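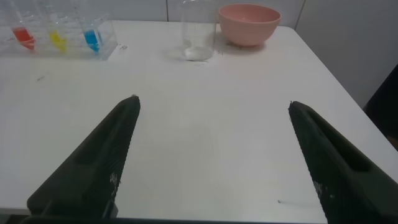 Zorel opened its Dondmont workshop to visitors in March 2020 to show a bench-top arm set up for simple laboratory handling. The open day drew 67 people, most of them from schools and small testing labs in the area.

The demonstration used a two-finger gripper with ribbed or textured inner faces and a camera mounted at the wrist. On the white table were a rack with three test tubes of red, yellow and blue liquid, a glass beaker and a pink plastic bowl. The set task was to take a tube from the rack, tip its contents into the beaker and put the tube back in the same slot.

Gerrit Hendricks, who leads the handling group, told visitors that clear plastic and glass remain the hardest materials for the camera. Edges are faint and reflections move with the arm. The present software, named Trukau, was trained on nearly 3000 recorded runs, 400 of them with transparent containers only. Coloured liquid is used in the tubes so that the fill level can be read from above.

Bongani Shabalala ran the afternoon session and took questions on grip force. The fingers are printed in-house and are changed when the ribs wear smooth. Force is limited in software, and the limit is set separately for glass and for plastic. A visitor asked about screw caps. Shabalala said capped tubes would need a second arm to hold the body and were outside the current work.

The arm runs at reduced speed when the public is present. Each session lasted 2 hours, with a break to reset the table and check the calibration.

Zorel is preparing a trial with Vương, a supplier of teaching equipment, using the same arm and gripper. Written questions from the open day will be answered by email, and the task sheet is available from the Dondmont office on request.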